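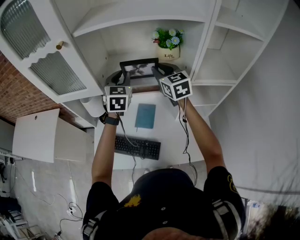 Otevthorpe讯：Clasero徒步会今天宣布，Mahuika夜行筹款活动将于二月再次出发，报名通道即日起开放。参加者将在傍晚从Otevthorpe旧码头启程，沿海岸线走完40公里，于次日清晨抵达Mahuika岬角，所筹善款全部用于支持Itix流动康复车，让住在偏远村落的中风康复者在家门口就能做训练。今年的夜行有一个让老队员格外兴奋的变化：路上不再安排统一报时，每个人自己掌握步速，所以装备清单里新添了一样东西，一块手表，像图中左腕上那块黑色腕表就很合适，款式不限，指针的、数字的都可以，只要夜里看得清楚。短袖倒是只适合在室内穿，二月的海风可不客气，请大家务必多带一层外套！

去年的首届夜行留下了太多让人念念不忘的片段。队伍走到盐田堤坝时起了雾，前面的人把头灯调成闪烁，后面的人跟着一明一暗的光往前走，有人起头唱歌，唱到第三首时已经没有一个人记得全歌词，大家就哼调子。天亮前最后一段上坡路，几位住在岬角下面的居民把自家院子里的灯全部打开，还在矮墙上摆了热茶。活动结束后，徒步会收到的第一封来信问的是明年什么时候再走。于是就有了今年的第二届。

“我们当时只想试一次，看看有没有人愿意在冬天的夜里跟着我们走这么远，”活动发起人Aroha Costigan说，“后来我在终点站着，看见一支又一支队伍从坡下冒出来，脸冻得通红，笑得像刚放学的孩子。我当场就开始想第二年的路线了，连早饭都没顾上吃。”

今年已有19支队伍提前登记意向，其中有渔具店的同事、中学合唱团的家长、一条街上的邻居，还有一支由几对姐妹组成的队伍，队名叫“走慢一点”。她们在登记表的备注栏里写道，母亲去年春天开始在康复车上练习用左手系纽扣，现在已经能自己穿好一件开衫。这支队伍打算每人在背包上缝一颗大纽扣，走完之后送给母亲。

关于Itix流动康复车

Itix流动康复车由一辆退役的图书车改装而成，车内设有平行扶杠、可升降的训练桌、一小段练习上下楼用的台阶，以及一间隔音的言语训练室。车子沿固定线路停靠各村，治疗师在车上为中风、脑外伤以及长期卧床后的康复者提供一对一训练，也教家属怎样在家里帮忙，比如怎样扶人从椅子上起身，怎样把厨房里常用的东西挪到够得着的高度。

对住在海岸线另一头的人来说，去一趟城里的康复门诊意味着天不亮就出门，换两趟车，训练结束时往往已经累得说不出话。很多人出院后的头几个月还能坚持，天气一冷，路一滑，就慢慢不去了。而这恰恰是最需要持续练习的阶段。

“车停稳以后，我喜欢先把侧门打开，在门口放两把椅子，”康复治疗师Behrouz Karimi说，“来得早的人就坐在那里聊天。有位老先生出院时几乎不开口，在训练室里也很安静，可他在门口那把椅子上，跟邻居争论怎么腌鱼，一口气说了好长一句话。我站在车里听着，高兴得不得了，赶紧记了下来。那天的训练内容临时改成了讲菜谱。”

Karimi表示，康复车目前最缺的是出车时间。燃油、保养和治疗师工时都要花钱，车子每多停一个村，就得从别处挪一点出来。今年夜行的善款将首先用于增加冬季的停靠班次，其次用于更换训练桌的升降装置。现有的那套装置已经修过很多回，升到一半会自己停下来歇口气，康复者们倒是挺喜欢它的脾气，治疗师们则盼着它早日退休。

路线与补给

今年的路线在去年的基础上做了调整。出旧码头以后，队伍不再绕行公路，改走刚刚修通的滩头步道，脚下是压实的碎石，一侧能听到潮水。过了盐田堤坝，路线进入一片矮松林，林中小径不宽，请各队排成单列。出林之后是长长的一段平路，然后便是通往Mahuika岬角的上坡。

沿途设有5个补给站，供应热汤、饮水、香蕉和烤土豆，每站都有避风的座位和急救人员。第三个补给站设在旧罐头厂的院子里，那里今年会有现场音乐，一支手风琴小乐队答应从半夜一直拉到最后一支队伍离开。乐队成员请我们转告各位：欢迎点歌，但请不要全都点同一首。

负责路线的Marcus Lindgren在过去几个月里把全程反复走了许多遍，白天走，夜里也走，还专门挑了一个下大雨的晚上去看滩头步道的排水情况。“排水很好，我的靴子不太好，”他说，“松林那一段我最喜欢。关掉头灯站一会儿，眼睛适应以后，能看见树缝里的海。我会在林子中间挂一块小牌子，提醒大家停一停。当然，停完要接着走！”

走不了全程也没有关系。今年新设了后半程组，参加者可在午夜以后从罐头厂补给站加入，与全程队伍一同走到终点。未成年人须由家长陪同，并只能报名后半程组。使用轮椅或助行器的朋友可以参加终点前的平路段，那一段路面平整，徒步会将安排同行者和往返接送，请在报名时注明需要。

报名与筹款方式

每支队伍人数不限，单人报名者会被编入混合队。报名时不收固定费用，各队自行决定筹款目标，可以请亲友按公里认捐，也可以用自己的办法。去年有一支队伍靠卖自家熬的柑橘酱完成了目标，另一支队伍的队长答应同事，筹到目标金额就剃掉留了多年的胡子，结果目标在一个午休里就达成了。胡子现在又长回来了，据说今年的条件还在谈。

徒步会为每支队伍准备了一个筹款包，里面有认捐登记表、可张贴的海报、介绍康复车的折页，以及一张路线图。登记表今年改了版式，字更大，格子也更宽，感谢去年提意见的各位。筹款包可在Otevthorpe旧码头售票厅领取，傍晚打烊前都有人值守。

负责筹款事务的Azra Shehu建议新队伍尽早开始，先从身边的人问起。“很多人觉得开口要钱很难为情，我以前也是，”她说，“后来我发现，只要讲清楚这笔钱会变成什么，对方常常比我还起劲。我跟面包房老板讲了那张升一半就停的训练桌，他笑了半天，然后认捐了全程，还问能不能把认捐表放在柜台上。现在那张表已经写到背面去了！”

不参加步行的朋友同样可以出一份力。补给站需要人煮汤、分发食物、在夜里给走过来的人鼓鼓掌；终点需要人搬毛毯；起点需要嗓门大的人。擅长修鞋的朋友请一定联系我们，去年走到半路掉鞋底的不止一位。愿意在自家窗口点一盏灯的沿线居民，也请提前告知，我们会把亮灯的路段标在路线图上。

安全须知

全体参加者须佩戴头灯并备好替换电池，外层衣物应有反光条，鞋子请穿已经磨合过的，千万不要在当晚第一次穿新靴子。各队出发前须在签到处登记，到达每个补给站时由队长报到。如需中途退出，请在补给站告知工作人员，接驳车会送您回到起点或直接前往终点与队友会合，坐车到终点的人一样有早饭。

如遇强风或大潮预警，滩头步道将关闭，队伍改走内陆备用路线，里程不变。是否改道由路线组在出发当天中午决定，并通知各队队长。Lindgren希望大家放心，备用路线他也走过，途中会经过一座养羊的农场，羊对夜行队伍非常感兴趣。

终点的清晨

抵达Mahuika岬角之后，参加者可在灯塔旁的草坪上领取毛毯和热早餐。今年Itix流动康复车也会开到终点，车门敞开，欢迎大家上去看看，试试那一小段练习台阶。走了一整夜再去爬它，Karimi认为各位会对康复训练产生全新的敬意。

几位康复者将在终点迎接队伍，其中包括Lindsay Kingi。Kingi中风以后在康复车上练习了很长时间，先是站立，后来是扶着杠子挪步，再后来能够拄着手杖走到自家信箱。今年，Kingi打算陪最后一支队伍走完草坪前的那段路。

“我从前也是爱走路的人，岬角这条坡我闭着眼睛都认得，”Kingi说，“现在我走得慢，他们走了一夜，也快不到哪里去，我们正好搭伴。我已经跟治疗师说好了，那天的训练就算在这段坡上。我还给自己挑了一顶帽子，很鲜艳，他们从坡下就能看见。”

Aroha Costigan表示，终点仪式会尽量简短，大家太困了，讲话长了听不进去。认捐总额将在善款全部到账后公布，同时公布康复车新增的冬季停靠村落。“我特别想看到那张新的停靠时刻表，”她说，“我要把它贴在冰箱上，哪怕我家门口根本不停！”

关于Clasero徒步会

Clasero徒步会由Otevthorpe及周边的徒步爱好者组成，常年组织海岸与林间步行，参加者从学步的孩子到退休多年的老人都有。徒步会每月举办一次短途步行，向所有人开放，无须报名，在旧码头钟楼下集合即可。Mahuika夜行是徒步会一年当中路程最长的活动。

报名、担任补给站工作人员或登记亮灯窗口，请前往Otevthorpe旧码头售票厅，或致信Clasero徒步会夜行筹备组。媒体采访及拍摄请与Azra Shehu联系，希望随队步行采访的记者请自备头灯，并请提前说明走全程还是后半程，方便我们准备足够的土豆。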